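FOR IMMEDIATE RELEASE

Weltarstead Seed Swap Comes Back in April, and This Time We Have a Proper Hall

Hi everyone, Hjørdis Solheim here, and I get to write the announcement this year, so please forgive the exclamation marks. The Weltarstead Seed Swap is back! We open the doors at the old Birnthorpe school hall at 9 a.m. on a Saturday in April, and we'll keep going until the tables are bare or it's 3 p.m.

If you came last spring you'll remember the tent. I remember the tent. We had 160 people squeezed under it, the wind got up before lunch, and I spent a good part of the afternoon picking lettuce seed out of my coat pockets. The hall has walls, a kitchen and a ramp at the side door, and I could not be happier.

The way it works hasn't changed. You bring seeds you saved yourself, or leftover packets from the store as long as they're no more than a couple of years old, and you take home whatever you like the look of. No seeds to bring? Come anyway. Admission is free, and there's a starter table for new gardeners with peas, beans, squash and sunflowers – the big friendly seeds that are hard to lose.

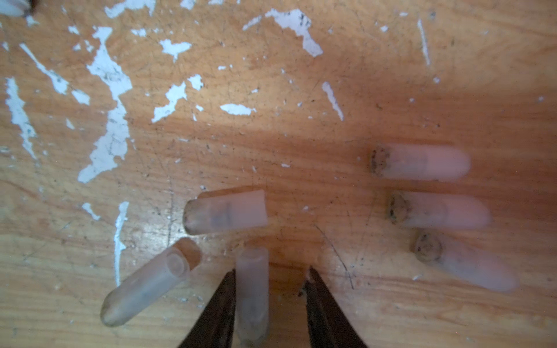 Please label what you bring. I know, I know, you're sure you'll remember which tomato is which. Write the name, the year you saved it and the town it grew in, and if it has a story, put that on there too. My favorite label from last year said "Grandpa's pole bean, climbs anything, has climbed the dog."

Gangadharan Mudaliar is giving two talks, at 10:30 and again at 1. He has been saving chili and eggplant seed for 17 years, and his talk on keeping pepper varieties from crossing was so popular last time that folks at the back were standing on hay bales. He asked me to pass this along: "Bring your failures. If you've got peppers that came out strange, I want to see the seeds and I want to hear where you planted them."

New this year is the Kaver bean, a speckled brown dry bean that has been grown in gardens on the north side of town for longer than anyone I've asked can say. It nearly dropped out of sight a few years back. We started over with 13 plants, and now we have roughly 4,000 beans to give away, packed in little paper envelopes. One envelope per household, please, and if yours do well, bring some back next spring!

Lunch will be soup and flatbread from the Dervishi bakery, who are also lending us their long tables. Parking is in the field behind the hall, and if it rains that week, wear boots.

Seeds can be dropped off at the hall the evening before, between 5 and 7, or just carry them in with you on the day. Press are welcome any time after 8:30, and I'm glad to talk beans with anybody who asks.

Media contact: Hjørdis Solheim, Weltarstead Seed Swap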